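A 95 percent success rate should come with a list of the misses

By Zinash Sisay

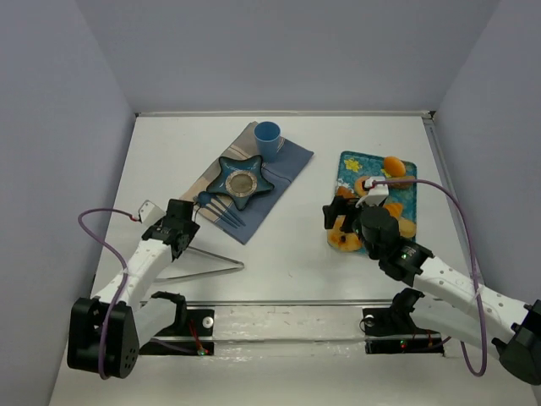 1 min read

The Pistik paper reports that a two-arm policy trained on 1391 demonstrations finishes its table tasks 95 percent of the time. I believe the number. I just don't think it says much.

Table work is a fair test. A star-shaped dish, a cup and slim utensils lying close together on cloth all ask for different grips, and a soft placemat can shift under the fingers. Bread is harder still, as a bun gives when you squeeze it and a pastry can tear.

But the score comes from 50 trials, with starting positions picked by the same people who gave the demonstrations. A dropped spoon and a crushed roll both count as one failure. Anyone who wants to use the method needs to know which it was - and whether both arms were moving at the time.

At Elerside we now log every miss with a short note on what went wrong. It is slow work and it makes our tables longer. It also showed us that most of our failures came from one arm waiting too long for the other, which the average had hidden for months.

I would like reviewers to ask for the same. Malhotra's group already prints its failures in an appendix, and I read that part first.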